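Robot Safety Technician, Two-Arm Handling Cells — Leltstead site
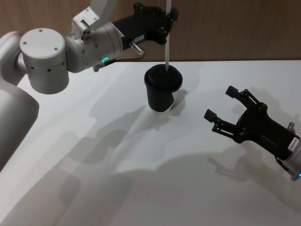

What went wrong with the cells last winter?
In February an arm at Leltstead kept moving after its operator pressed the hold button, and it struck the arm next to it.

The person we hire will work mainly on the follow-up to that fault. The stop command from the handheld pendant reached one arm controller and was dropped by the other. The arm that missed it finished a move it had already started, at full programmed speed. The operator was outside the marked line and was not hurt. One gripper was bent and a wrist flange had to be replaced. The emergency stop on the wall, which is wired separately, worked when it was pressed.

We shut down every cell of that type the same afternoon. The fault was traced to a message queue that filled up when both arms reported position errors together. It had been in the software for more than a year. Our own testing missed it because our stop tests were always run with one arm moving and the other parked.

The cells are running again at reduced speed. They will stay at reduced speed until the new stop circuit has been fitted and proven on all of them, and that is the first job on the list.

About the work

Skandier builds and runs two-arm cells that pick up, turn and hand over household objects such as cups, bottles and boxes. The Leltstead site has 13 cells in one hall. A second, smaller hall at Pramthorpe is used for repairs and for new grippers before they go on line. You would be based at Leltstead and travel to Pramthorpe when there is work there. Travel between sites is paid time.

Your main duties will be:

Fit and test the hardwired hold circuit on each cell, following the written procedure. You will be expected to say so when the procedure is wrong.
Run stop tests with both arms in motion, at low, medium and full speed, and record the stopping distance for each arm.
Check grippers for bent linkages, worn fingertips and loose screws. A finger that does not close square can drop an object or throw it.
Read controller logs after any stop that an operator did not ask for, and write up what you find in plain language.
Lock out a cell when you think it is unsafe. You do not need a supervisor's approval to do this. You do need a second signature to put it back in service.
Teach new operators where to stand, how to use the pendant and what to do when an arm does not respond.

The stop test as now written calls for 50 stops per arm, per speed, with no misses. One miss means the cell stays locked out. The test is slow and repetitive, and a good part of your first months will be spent on it. Please think about whether that suits you before applying.

What we are looking for

Two years or more of hands-on work with industrial arms, CNC machines, packaging lines or similar equipment. It does not have to be robots.
Able to read a wiring diagram and use a multimeter without help.
Some experience with lockout and tagout.
Clear written English. Most of what you write will be read by operators on another shift.
Able to lift 50 pounds with a partner and to stand for most of a shift.

It would help if you have worked with safety relays or safety-rated controllers, or if you can write small scripts to sort log files. The February fault left us with 4000 log entries that still need to be sorted by type, and we would like them finished by someone who understands what they mean. A degree is not required. If you hold a safety certificate from another trade, tell us which one.

Hours and pay

Full time, day shift, with one late shift every other week. Overtime is offered but never required. Pay depends on experience and will be given in writing before the first interview, so that you can decide whether to come. Health cover starts on the first day. We supply boots, glasses and tools.

Training lasts four weeks. You will spend the first of them with the operators and will not work inside a cell until you have passed the lockout check. The Nair report, which is the outside review of the February fault, will be given to you on your first day. You will be asked to read all of it, including the parts that are critical of us.

How to apply

Send a resume and a short letter to Anjani Rondonuwu, Site Safety Lead, Skandier, Leltstead. Put job number 369 at the top of the letter. In the letter, describe one time a machine you were responsible for did something it should not have done, and what you did next. A page is plenty. We are more interested in how you worked through it than in how serious it was.

Applications close May 29, 2020. Interviews will be held by video, followed by a half-day visit to the hall for those who go through to the second round. Visitors stay outside the marked lines at all times — closed shoes, please, and long hair tied back.

Former employees may apply. Agencies, please do not call.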